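# Home Wi-Fi: tips for a better signal

Most slow Wi-Fi at home is a placement problem. Before you pay for a faster plan or a second box, spend an evening on the things below. They cost nothing, apart from one cable.

## Find out where it is slow

Stand next to the router with your phone and run a speed test. Write the number down. Then do the same in each room, with the phone held at the height you normally use it. At my place in Venside the reading was 700 beside the router and 60 in the back bedroom. If the reading beside the router is already poor, moving it won't help -- call your provider first.

Run each test three times. One reading doesn't tell you much, especially in the evening when the neighbors are online too.

## Pick the spot 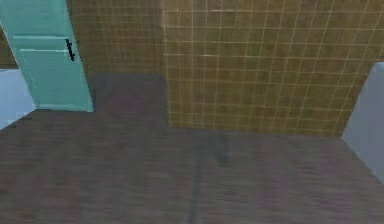

Routers do best out in the open, at chest height or above, near the middle of the home. Avoid the cabinet under the TV and the floor behind the couch. Walls matter more than distance in most apartments, and tile, brick and concrete are harder on a signal than plain drywall. Doorways are the easy way through. With a door swung open like the mint-green one with the black lever handle, there is one less thing between the router and the next room, so try your test with doors open and then closed. A tiled wall beyond the door is worth routing around if you have the choice.

Keep the router away from the microwave, fish tanks and large mirrors. Cordless phone bases can cause trouble as well, if you still have one.

## Antennas

If the router has movable antennas, point one straight up and lay another sideways. In a two-story house this often helps upstairs. Antennas that screw on should be finger tight. Don't use pliers.

## Cable what doesn't move

A desktop computer, a TV or a game console stays put, so give it a cable. That leaves the wireless for phones and laptops. Measure along the baseboard, including the trip around door frames, and add a little slack. I bought 14 feet for a run I had measured as the crow flies and had to send it back.

Flat cable goes under a rug well enough but wears out where people walk. Along the wall is better. Label both ends before you plug anything in. Masking tape and a ballpoint will do.

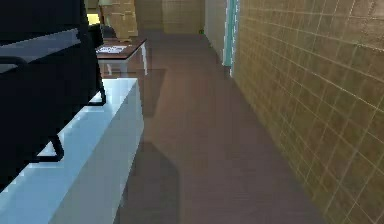 *Long white counter, running back into the room.*

## Names and passwords

- Change the admin password printed on the sticker. It is separate from the Wi-Fi password.
- Use one network name for the whole house unless you have an old device that can't cope.
- Put visitors and smart plugs on the guest network. Mine is called Parkurar and the main one is Saber.
- Write the passwords on a card and keep it in a drawer. You will want it when the router resets.

## Updates

My router is a Fovley and has an update button three menus down. Others do it overnight without asking. Check twice a year, September and March if you need a reminder, and don't cut the power while an update is running.

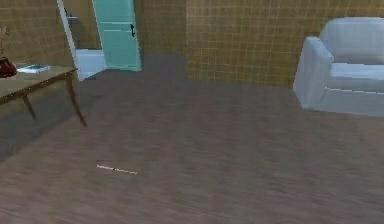 **Should I turn the router off at night?**

Leave it on. It uses little power, and many routers install their updates overnight. Restart it when things get sluggish: unplug it, wait a minute, then plug it back in.

## Dust

Wipe the vents with a dry brush every few months. Unplug it first. Keep liquid cleaners off it, and don't stack books or another box on top, even a small one.

Thanks to Driss Bouzid for the correction on antennas -- an earlier version of this page had them both pointing up.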